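May 2021

Drying trial on the Brevadeck boards, carried over from March. Weighed all of them again this morning, same scale, same corner of the shop. Scale zeroed before each stack.

Stack A (stickered, fan on) is down to 486 g per sample block on average and has held there for the last two weighings. I'm calling it done. Stack B (stickered, no fan) is still losing a little each time. Stack C, the one we left close-piled on purpose, has mold on the inside faces and I pulled it out of the shop before it spread to anything else. Blocks from C are bagged and labeled on the shelf over the sink.

Notes on the meter. The pin meter reads high on these boards when the pins go in across a glue line. I had been taking readings wherever it was convenient, so the March numbers are a mix of good and bad. I went back through the sheet and struck out every reading that wasn't marked with a position. That leaves fewer readings than I'd like but the ones left agree with the oven-dry blocks. From now on: pins parallel to the grain, a hand's width in from the end, never on a glue line, position written down at the time.

Oven-dry procedure, as used today, so it doesn't get changed again by accident:

- Cut the block from the middle of the board, not the end.
- Knock off loose fibers with a stiff brush.
- Weigh right away. Write the weight on the block in pencil. Marker adds weight and also smells when it heats up.
- Oven at the usual setting, door vent open one notch.
- Weigh again morning and evening until two weighings in a row match.

The oven itself is running hot at the back. I put a thermometer on each shelf and the back left is clearly warmer than the front. Blocks were rotated at each weighing. The door gasket is flattened along the bottom edge and I think that's part of it. Ordered a new gasket from Stostedton, part number is taped inside the control panel cover. If it doesn't fit, the old one can be turned end for end, which I did on the other oven and it bought us another year.
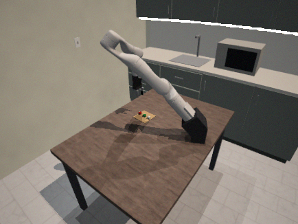
The second thing on the list was cupping. I laid a straightedge across every board in A and B and slid feeler gauges under it. Boards with the heart side up cupped the way you'd expect, edges lifting. A few in B are twisted as well, and those are all from the same bundle, so I suspect the bundle and not the stacking. The bundle tag says Skenlow yard. I'll ask them if it sat outside.

Weights on top of the stack made a difference. A had 200 pounds of block on it from the first day. B had nothing until I noticed the top course moving and put the spare vise base on it, well after the damage was done. Any repeat needs the same weight on both stacks or the fan comparison isn't worth much. I should have caught that when we set it up.

Stickers: the pine ones left a stain on the Ñahui stock, a gray bar at every crossing. Planing took it off in two passes on the boards I tried. The poplar stickers left nothing. Threw the pine ones in the kindling bin, please don't pull them back out.

Finish samples. Brushed the oil on offcuts from A only. First coat went on this morning and was still tacky at lunch. The can had been open a while and the rag coat on the same board looked better than the brushed coat, flatter and with no pooling at the edges. Will do the second coat with a rag. Wet rags go flat on the rack outside, then in the lidded can with water.

Fan meter showed 3,861 on the counter when I shut it off. Starting figure is on the first page of the March sheet, so run time can be worked out from that.

To do:

- Reweigh B on the next dry day, then again a week after.
- New pins for the moisture meter. One is bent.
- Call Skenlow yard about the twisted bundle.
- Cut more poplar stickers, all to one thickness. The old set varies enough to see by eye.
- Sweep under the rack where C was and wipe the floor down.
- Copy the cleaned-up readings into the shared sheet and lock the March tab.

Left the dehumidifier on low overnight with the hose run to the floor drain.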